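Drullport asks households to keep wipes out of the toilet

24 April 2022

The town of Drullport will start a new campaign in May against wipes and kitchen cloths in the sewer. Every household will receive a letter with the new rules, and a small bin for the bathroom can be collected free of charge at the town hall. The first 2,000 bins are already in storage.

The reason is the pumping station on Zolthorpe Road. In the past winter the station stopped three times, each time during the night, and on the last occasion waste water came up in the cellars of several houses in the lower part of the street. The town says that the pumps were blocked by wipes that had twisted together into a kind of rope. Such a rope cannot be pulled out from above. The pump must be lifted, opened and cleaned by hand, and in this time the second pump has to do all the work alone.

The station was built with two pumps of the same size. Both of them were renewed a few years ago by the firm Plunex, which also has the contract for the yearly service. According to the town, there is nothing wrong with the machines. They were made for water, toilet paper and what normally goes with it, and they do this work well. 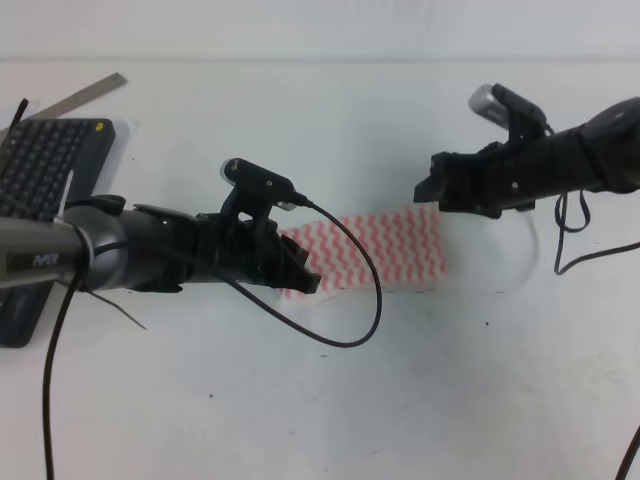

One resident of Zolthorpe Road wrote to us that the letter comes too late, and that people on the street have been asking for a second alarm at the station since the autumn. My cellar was under water for a whole day, the resident wrote, and I had to throw away a freezer, two carpets and all the winter shoes. I do not use wipes at all, but I live at the lowest point, so the problem of the whole town arrives at my door.

The town answers that a second alarm is planned and will be installed before the summer. It will send a message directly to the worker on duty when the water in the station rises too high. Until now, the only alarm was a red lamp on the outside of the building, and at night it depended on somebody passing by.

The question of costs is not yet decided. For the moment a visit to clear a blocked house pipe is free for the resident if the pipe is on the public side. The town wants to ask for 50 dollars when wipes are found in the pipe of a single house. Owners of larger buildings are against this. They say that in a house with many apartments it is impossible to know from which toilet a wipe has come, and that the bill would be divided among all tenants. The council will discuss it in May, and the meeting is open to the public.

Much confusion comes from the packages. Many products carry the word "flushable," and buyers understand it as a permission. In Drullport this word will no longer make a difference. The letter says that all wipes go in the trash, also those for babies, those for make-up and those for cleaning the kitchen.
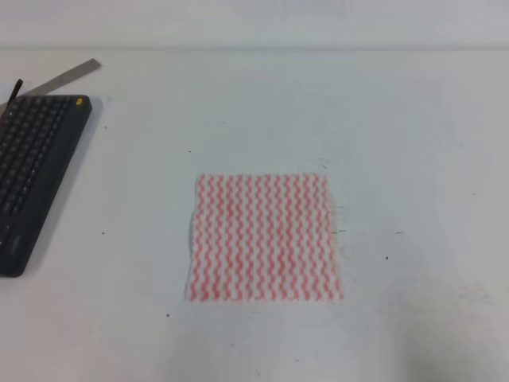 The same rule is valid for paper towels, cotton pads and dental floss. Cooking fat should be left to become cold and then put in the trash in a closed jar. Small amounts can be taken from the pan with a piece of kitchen paper. For larger amounts, for example from restaurants, there is a collection point at the Sqalli yard behind the bus station, open in the mornings on working days.

The bins can be collected during the normal opening hours of the town hall, one for each household. Residents who are not able to come in person can send a neighbor with their copy of the letter.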